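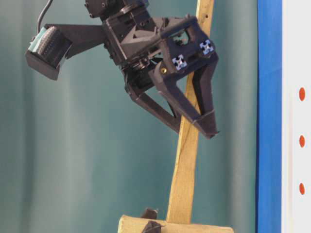 The Vidville town library has lent out its 2,010th item from the "library of things" it opened in a former shoe shop on Sulitz Street, and the people who run it could hardly be more pleased. Shelves that began with cake pans and a couple of tents now hold more than 400 things to borrow.

"We had a family come in for a carpet cleaner and go home with a telescope as well," said Ketill Hviid, who has looked after the desk since the doors opened — and who, he admits, borrows the pasta maker more than he should. Membership stands at 700 households, with a yearly fee of $9, and neighbors in Plarnis can now join on the same terms. Loans last two weeks, and anyone with a good sewing machine to spare is warmly invited to get in touch.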